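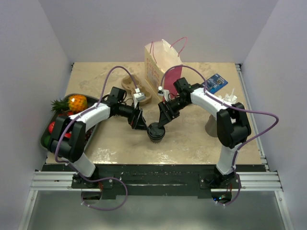 I'd been trying to get Houda Sqalli on the phone since July, and when she finally picked up she was eating lunch and wanted to talk about lids.

"Everybody asks me about the arms," she said. "I want to talk about the cup. A cup with a lid on it is a terrible thing to give a beginner!"

Houda teaches the two-arm class at Cineck, the after-school workshop over the old Cartwright showroom, and her students spend the whole term on one project they call Felta. The idea is a takeout counter, more or less. You get a drink, you get a carrier, you get a bag, and the arms have to put an order together without squashing any of it. (I asked where the name came from and she just laughed, so if a student reads this, please write in.)

I wanted to know why they use two arms at all, when one would be so much easier to program. She'd clearly had that question before.

"One arm can pick up a cup, sure. Then you ask it to open a bag and drop something in, and it's pushing the bag across the table. The kids see that in the first week and they get so mad at it. Then they ask for the second arm themselves."

The class runs in teams of four. Two students drive, one keeps the log, and the last one resets the table between tries, a job I assumed everyone would hate. Wrong! Houda says they fight over it, and that whoever does the resetting ends up knowing the most about what went wrong.

The log is a spiral notebook, by the way, an actual paper one. Last term's team got to 139 tries on the drink part alone. I asked how many of those were good ones and she made a noise I can't spell.

"They were all worth writing down," she said. "Okay, a lot of them were the same mistake. They came in too fast with the left arm, and they'd write 'too fast, left' and then do it again. I don't step in. I did that my first year and it was a boring class."

I asked about the Mistex meet, where Felta gets shown to people outside the class, and she got more serious. Each team has ten minutes on the table, setup included, and the judges choose the order the items go in. Her students practice by having a friend from another team call out the items.

"So somebody yells 'fruit!' and they have to start over in their heads. It's loud. I wear earplugs some days."

Her next group starts after the break, and she's still looking for a better notebook, one that lies flat.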